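3.2 Layout of the practice shop

The practice shop at Futevard was fitted out for teaching sessions on choosing, carrying and putting back fresh produce. It takes up one end of a carpeted room and was planned as a small greengrocer's corner, with a display stand, somewhere to rest a basket and enough open floor to turn round in. Earlier work at Kikuchi had used a full supermarket aisle, and people coming to the task for the first time spent much of each session walking. We wanted the walking kept short so that the handling of the goods would take up most of the time.

Figure 1 shows the shop from several positions. The first view takes in the basket table and part of the stand.

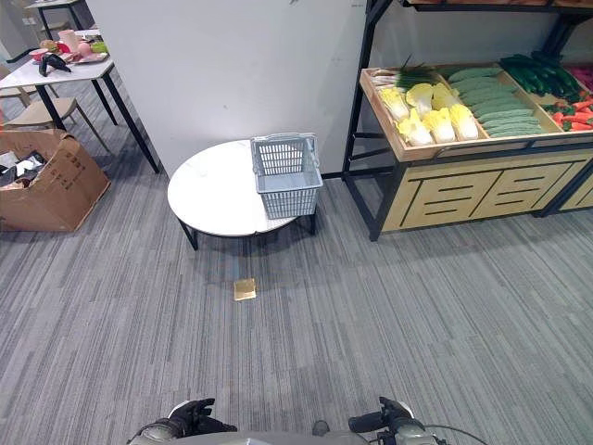

Basket placement was settled before anything else in the room, as it governs where a shopper stands at the start and where the goods end up. We tried the floor first and gave it up after two sessions. A low round table was then brought in and kept for the whole study. The basket rests on its right half with both handles folded upright, on the side towards the produce, and in this position its lower edge overhangs the rim slightly. We left the overhang alone. A basket set wholly on the table was harder to get hold of from the front, and the few sessions in which it slipped were stopped and run again.

The produce is artificial. Real vegetables were considered and turned down on grounds of cost and spoilage – a session could be repeated many times in a day, and soft goods would not have lasted the morning. The pieces were bought from Gurkell, a supplier of display goods, and were chosen by shape before colour. Long and narrow items were wanted next to round ones, and items with loose leaves next to smooth ones, so that a shopper would have to change grip between one choice and the next.

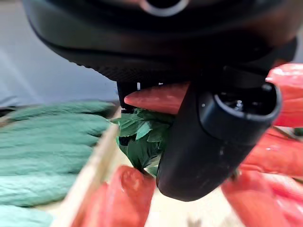

Reading time for section 3: 4 min

Carrots were the item most often asked for in the shopping lists. They have a firm root at one end and a spray of leaves at the other, and the leaves catch on neighbouring pieces when a carrot is lifted from the middle of a pile. Instructions therefore told shoppers to take from the top and to hold the root. Cucumbers needed no such rule, although they were apt to roll when the pile was disturbed. Green onions were the slowest item to put back, as the tops had to be gathered before the bundle would lie flat.

Each list named 4 items and was read aloud once. Lists were drawn up so that at least one item came from a different tier from the rest. A session ended when the basket had been set down again on the table, or after 90 seconds, whichever came first. In all, 443 sessions were kept for analysis. Those in which the list had been misread were left out.

3.3 Lifting and carrying

Lifting the basket was scored separately from filling it. Many sessions began with an empty basket, and the lift alone was recorded before any goods were chosen. The score covered three points: whether the handle was held, whether the basket cleared the table, and whether it stayed near level on the way to the stand. A slight tilt was allowed. We set the limit at 15 degrees, which in trials was the point at which round goods began to gather at one end.

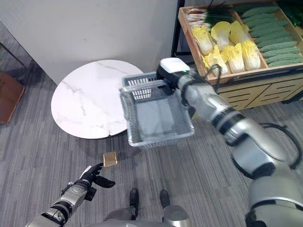
Figure 1(c). Grey basket held by its raised handle, clear of the carpet, beside the round table.

Carrying distance was short in every session, and no attempt was made to vary it. The floor is covered in striped carpet tiles, and we found no difference in scores between sessions that crossed a tile join and those that did not.

3.4 Restocking

After each block of sessions the goods were returned to their crates following a printed plan from Prelteck. The plan gives the kind of vegetable for each crate but leaves the arrangement within it open. Piles were not levelled or squared up, and a crate could be left partly bare if its contents had been pushed to one side.
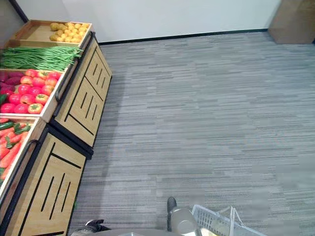 Were the crates restocked in the same order every time?
The order was left to whoever was restocking. Only the crate for each vegetable was fixed, and the finished stand was checked against the plan before the next block began.

Restocking took nearly as long as the sessions themselves in June, when the plan was new, and became quicker once the crates were labelled underneath. Times for restocking are not included in the results given in section 4.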